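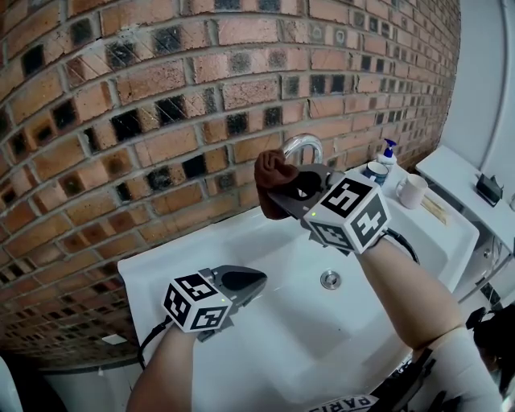 Visitas e demonstrações

25 de julho de 2021

A convite da Tramaline, acompanhei uma demonstração de recolha de dados para robótica doméstica. A sessão durou 45 minutos e decorreu junto ao lava-louça, com duas garras manuais, cada uma encimada por um cubo branco de marcadores pretos. O exercício consistia em manusear um pano castanho - tarefa modesta, mas exigente para um sistema automático.

Segundo a equipa, o arquivo reúne 2.313 registos, dos quais 465 dedicados a tecidos. Seguiu-se um período de perguntas de uns 15 minutos.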